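3. Household layout and the wiping task
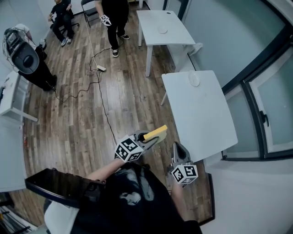

Wiping down after a meal is one of the most common jobs in the home, and one of the least written about. In the Wuvico survey, 53 households kept a short diary of how they cleaned their eating surfaces, and 46 of them reported doing it at least once a day. Most named a sponge as their usual tool, ahead of cloths and paper towel. We therefore kept the set-up for this part of the study simple. Figure 3 shows the room, with a yellow sponge held ready, a round white plate on the nearer white table and a smaller one on the table against the wall. The wooden floor was left bare between the two tables so that walking distance would not be affected by rugs or mats.

Colour matters more than we first expected. On a white surface a dark crumb or a tea stain is easy to find, but dried milk and flour are often missed. Diary keepers with pale tables said they wiped the same area twice — once by eye and once by feel. Those with dark or patterned tops tended to make a single pass and stop.

Plates were also a source of variation. Some people lifted the plate and wiped under it, while others worked their way around the rim and left a ring behind. The Delorme coding sheet treats these as separate behaviours, and we have kept that division in the analysis that follows.

Figure 3. Room with two white tables, plates and sponge.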